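Acta de la reunión del club de lectura Nandville
4 de octubre de 2022

1. Lectura del mes
Se comentó «La casa de Erska», leída hasta la página 200. La mayoría encontró lenta la primera parte y prefirió los capítulos del puerto. Hubo desacuerdo sobre el narrador – dos asistentes lo consideran poco fiable desde el inicio.

Queda pendiente hablar del final. Se pide no adelantarlo en el grupo de correo.

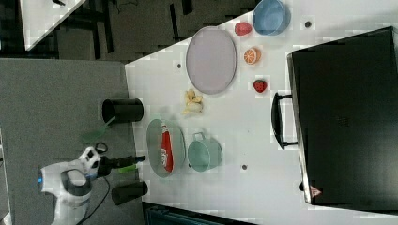 2. Próxima lectura
Se votó entre tres novelas negras. Salió elegida «El archivo Biltmont», de 300 páginas. La librería Esteban la encarga con descuento si se piden los ejemplares juntos.

3. Cuentas
Saldo en caja: 133 euros. Se aprueba gastar 43 en marcapáginas y fotocopias.

4. Ruegos y preguntas
Se propone empezar media hora antes. Se decidirá en la próxima sesión.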